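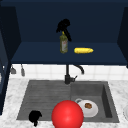 The bottle on the cabinet shelf.

Chiến Nghiêm had the keys to the Fallard house for eleven days before he went in. They sat in a dish with his change. His aunt had left him the house and everything inside it, and the lawyer had sent a letter with a list of what everything meant. The list was short. It said furniture, household goods, one piano, contents of garage.

He drove up in December, when the plant closed for the holidays. It was 300 miles. He stopped once for gas in Carrasco and bought a sandwich that he ate in the car with the engine on.

The house was smaller than he remembered. He had last been there when he was twelve, for a summer, while his parents were working out whether to stay married. His aunt had not been used to children. She gave him coffee with a lot of milk in it and let him stay up. In the afternoons she taught piano to the neighbors' kids, and he had to be quiet, so he lay on the kitchen floor and read. He read every book she had about ships. There was one called The Loss of the Prusus that he read four times.

He walked through the rooms with his coat on. Then he found the thermostat and turned it up and waited for the furnace to catch. It took a while. When the air started to come through the vents it smelled like dust.

The piano was in the front room with its lid down. He had already talked to a man about it on the phone. The man had said old uprights were hard to place and he could haul it off for 200 dollars, and Chiến had said fine. Now he lifted the lid and pressed a key in the middle. It was in tune. He pressed a few more, going up. Somebody had been keeping it in tune.

He called the number on a card that was tucked under the metronome.

"Grivine Piano," a woman said.

He told her who he was. She said she was sorry, she had heard. She said his aunt had it tuned every spring and every fall and always paid in cash and always had a pot of coffee going.

"I didn't know she still played," he said.

"She didn't, much. Her hands were bad. She said it was for whoever came next."

He asked her what she meant by that, whoever came next.

"I figured she meant a student," the woman said. "Maybe she meant you. I never asked her."

He thanked her and put the card back under the metronome. Then he sat down on the bench. It was full of sheet music, and one corner of a page stuck out from under the lid. He pulled on it and it tore, so he got up and opened the bench properly.

On top was a spiral notebook with lesson notes. Each kid had a page. The notes were not kind, but they were not mean either. Rushes. Left hand lazy. Good ear, does not practice. He turned the pages and looked for names he knew and did not find any, until he got near the back, where she had written his.

He had never taken a lesson from her. He was sure of it. Under his name she had written, Listens from the kitchen. Knows when they make a mistake – turns his head. Ask him?

There was nothing after the question mark. The next page was some other kid.

He tried to remember if she had asked him. He thought about that whole summer, or as much of it as he had left. The coffee. The ships. A thunderstorm when the lights went out and she lit a candle and set it in a saucer. She had asked him once if he was bored, and he had said no. He had been polite that summer because he thought it might help. Maybe that had been her asking. 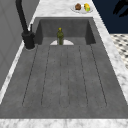 The kitchen sink, gray with grooves along the bottom.

He spent the evening in the kitchen, because it was the warmest room. She had redone it at some point after that summer and he did not recognize anything in it. The counters were marble now. He would not have guessed she would want marble. He filled the kettle and made tea from a box he found, and stood there drinking it, and then he got down on the floor and lay on his back the way he used to.

It was uncomfortable. He was forty-four years old. From there he could see the door to the front room and one leg of the piano, and he thought that if someone had been playing he would have heard it very well.

In the morning he called the man and told him not to come. The man was annoyed. He said he had put it on the schedule. Chiến offered to pay him for the trouble and the man said to forget it.

Then he called movers, and the first place wanted 1190 dollars to take one upright piano down two porch steps and 300 miles south. He said that seemed high. The woman said it was a piano. He asked if there were stairs at her end of the conversation he didn't know about, and she did not laugh, and he said all right, and read her his card number.

His apartment had one wall that was long enough. He would have to move the couch, and the couch would have to go in front of the window. He drew it on the back of the lawyer's letter. It looked fine. He crossed out "one piano" on the list, and after a minute he crossed out "household goods" too, because he wanted the kettle.

Before he left he took the notebook out of the bench and put it on the passenger seat. He called Grivine Piano again from the car.

"Do you know anybody down my way who teaches?" he asked.

"Kids?"

"No," he said. "Not kids."

She told him to hold on, she would get a pencil.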